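Thread: the bench rules we use for recording pick-and-place demonstrations. People keep asking for them, so I'm putting them in one place.

1/ Everything below is for a single arm on a tabletop with a two-finger gripper. If you run a mobile base you'll need more than this.

2/ Speed first. During teleop we cap the arm well under what it can do. The cap is set in the controller and the operator can't change it. If someone wants it raised, that's a written request, and it waits until Monday.

3/ Two people sign off on any change to force limits. One of them can't be the person asking.

4/ Check the finger pads at the start of every shift. Look for grit in the ridges, a lifted edge, or a shiny patch. We replace them at 800 cycles even if they look fine. We used to go to 2,000 and the slip rate in the last stretch was bad.
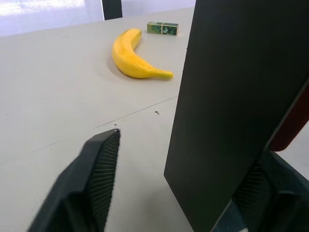 5/ Object choice. Put something soft and something rigid in the same session. Fruit bruises, so it shows you where your grip force really is. A box with straight sides will let you get away with squeezing too hard.

6/ Log fruit by day. A banana on its third day handles differently from a fresh one, and if the log doesn't say which it was, the episode is hard to use later.

7/ Wipe the table between sessions. Crumbs and specks end up in the wrist view, and then they end up in your training set. Same with pen marks.

8/ Hands stay out of the reach zone while the arm is enabled. To move an object, disable, move it, step back, enable. Yes, every time. It adds a few seconds.

9/ Failed grasps get kept and labeled. Our Divach set has 1,479 episodes, and the failures are the part other teams ask for most.

10/ Don't fix labels from memory. If the operator didn't mark it at the time, it goes in as "unmarked."

11/ The checklist is one page. We tried a longer one in May and people stopped reading it. Send corrections and I'll update the thread.

Comments (3)

gripnotes: Do you swap both pads or only the worn one?
Reply from author: Both. Mismatched pads pull the object to one side.

lowbay_tech: We do the same with the speed cap. The written request part is new to me, going to try it.

pm_oakline: Number 10 should be number 1.

Related
Bittencourt bench layout, revised
Labeling failed grasps: what we keep
Alico controller limits, setup notes

Contact | © Flastia | Back to top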